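Does the planner know what a fold is?

I have been running Tralow's new cloth planner for two weeks, and I am not sold.

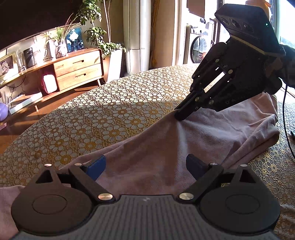 The release notes say it was trained on 1,620 towel demos and "reasons about fabric state." Maybe. I went through 37 of my own rollouts and the grasp point barely moved when the cloth did. It picks whatever corner the depth map likes best - wrinkle or no wrinkle - and hopes.

Latency is roughly 280 ms per replan, fine for a towel. Logging is worse. Kanton's viewer drops the wrist pose whenever both arms replan at once, so I'm back to plotting CSVs. Next up is the old Lammers baseline on the same clips.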